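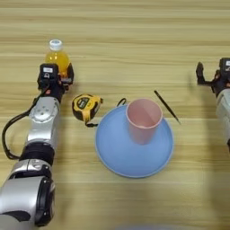 *A two-arm tabletop setup running Odik, with a cup on a plate at the center of the table*

**Odik** is a software package for planning and controlling the motion of two robot arms that share one work surface. It was started by Catriona Chisholm and Siham Jaber at Gevuvia, and it is best known for its wonderfully quick handling of shared space, the part of the table both arms can reach.

## Planning

Odik treats the two arms as a single system. A request such as "move the cup" goes first to the task layer, which picks an arm, and then to the path planner, which tests up to 400 candidate paths against a model of the table. The model includes the other arm at every point along its own path – a remarkably elegant idea that lets both arms keep moving at once.

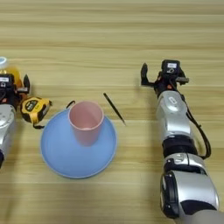 Small items get special care. A thin object such as a pen offers very little height to grip, so the planner brings the fingers in across its long side and slows the last 42 millimeters of travel. Cups are approached by the rim or the wall, depending on what stands nearby.

## Perception

Object positions come from Jardine, a companion module written by Theano Kyriakidis. It merges several camera views into one list of objects and refreshes that list every 300 milliseconds. If an object shifts, Odik replans only the affected part of the path.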